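Tusoleck Rise drainage works: progress report for March
From Rekha Unnithan, residents' liaison
To the Holier Fund

Hello all,

Another month gone, and a much better one than February, I'm pleased to say! I'll go through it in the same order as last time so you can put the two side by side, and I've tried to keep the moaning to one section.

The main drain
The big news is that the new culvert under the bottom road is in. Faltis had their crew on it from seven in the morning most days, and the road was open again by teatime on all but four of them (I know because my phone rings when it isn't). The old pipe was in a worse state than the survey made out. One length had dropped at the joint and was packed with silt and what looked like half a garden fence, so that stretch was never going to cope with heavy rain, whatever we did further up the hill.

We've now laid 331 metres of new pipe in total. What's left is the short run behind the garages and the connection to the outfall by the brook. Faltis want to do both together, and I've said yes, as it saves bringing the big digger back twice.

Homes
You'll remember that 36 homes on the lower side signed up for flood doors and airbrick covers. Twelve have had everything fitted and signed off. The rest have been measured, and the doors are on order from Alaoui, who have been very good about phoning people before they turn up, after the muddle in the autumn. Two households have asked if they can change the colour of their doors. I've told them they can if they pay the difference, and I hope you're happy with that. Shout if not.

I still haven't managed to get an answer from the landlord of the end terrace. I've written twice and left messages with his agent. The tenants are keen, they've had water in the kitchen two winters running, and it seems very hard on them to be stuck because of a signature. If anyone at your end has a contact, please pass it on.

Money
We're inside the budget for the pipework and a bit over on road repairs. The overspend is down to the tarmac outside the shop, which had to come up a second time when the water company found their own leak right next to our trench. I've asked them to pay for their share and they've agreed in principle, though I've not seen anything in writing yet. I haven't touched the contingency and would like to keep it that way until the outfall is finished.

Invoices from Faltis are attached up to the end of the month. Alaoui's will follow, they bill on completion of each house and I'd sooner send you a tidy batch.

What people are saying
Mixed, but warming up. The open evening was packed, and there were some sharp questions about why the estate was ever built with a drain that size. I couldn't answer that one and said so. People wanted dates more than anything, so there's now a board by the bus stop with the next fortnight's work on it and I change it myself on my way to get the paper. Complaints about parking have dropped off a lot. Complaints about mud have not!

A few of the older residents asked if someone could walk them through putting the airbrick covers on, as the clips are stiff. Alaoui are going to send a fitter round with a spare set for an afternoon and we'll do it in the hall with tea.

The slow bits
Two things are behind. The consent for the outfall is still sitting with the drainage board, who wanted the drawings again with the bank levels marked on. They've got them now. And the gully cleaning on the top road was put off because of parked cars, so that needs new notices and another go.

Neither of these holds up the homes. The outfall could push the finish back if the consent drags on, so I'll ring them every week and let you know the minute I hear.

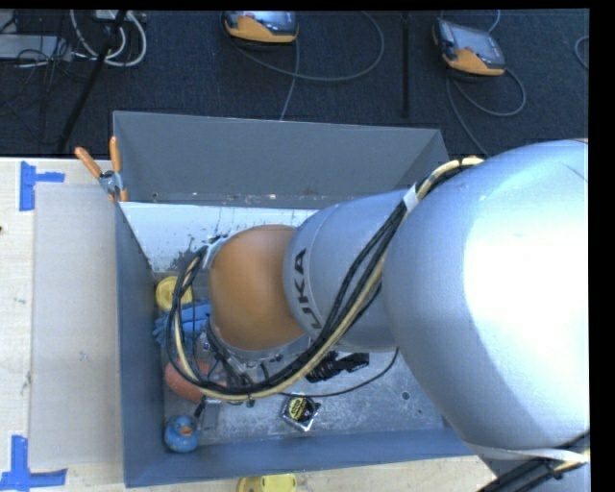
Next month
Garages run and outfall connection, if the consent comes through.
Next batch of doors fitted, starting at the brook end.
Gullies on the top road, with notices out a week ahead.
Airbrick afternoon in the hall.
Water company's share of the tarmac, in writing please.

Ring me any time before eight in the evening if you want to talk any of it over.

Rekha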